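A morning at the Koltora craft supplies open day, Nurnberg

2 min read
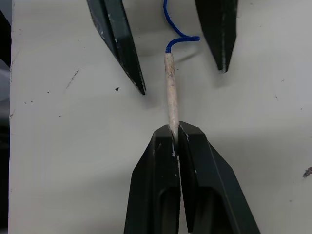
Blue fuzzy wire at the top of a thin beige stick.

Koltora opened its workshop on August 12, 2020, with visitors let in 30 at a time. I had booked in May and got the first slot.

The tour took 50 minutes. We began in the stockroom, where wire and sticks are kept in 155 labelled drawers, then moved on to the stem bench. The blue wire there has a slightly fibrous surface and holds a bend well - I made a hook and a loose S without any tools. The sticks feel a bit chalky.

A full carton holds 2,000 sticks. Small packs are sold at the door, cash only. Parking is behind the building and the tram stop is closer than the map suggests.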